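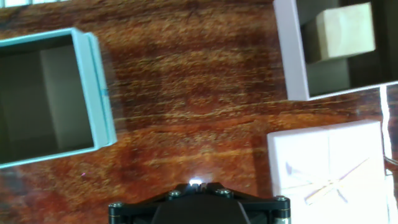 My sister reckons open boxes on a table are only clutter with sides, and she told me so again when I said I was sorting the odds and ends by colour. I see her point, but I can find things now, and in April I couldn't.

The boxes are plain ones from Gamen, light blue, lavender and pink among them. I gave myself 15 minutes an evening, after tea, and stopped when the time was up. The blocks were the awkward part. They're too big for the drawer and I didn't want them rolling about with the pens – so they get a box each.
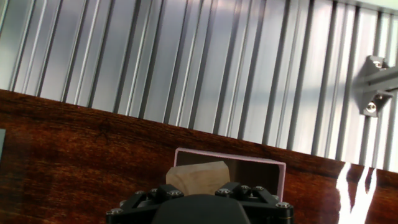 Tan block in the pink box.

The table needs a wipe before I start, as the gloss shows every mark. I still have up to 40 bits of string and card to go through, and the Akov tin, which I haven't opened yet.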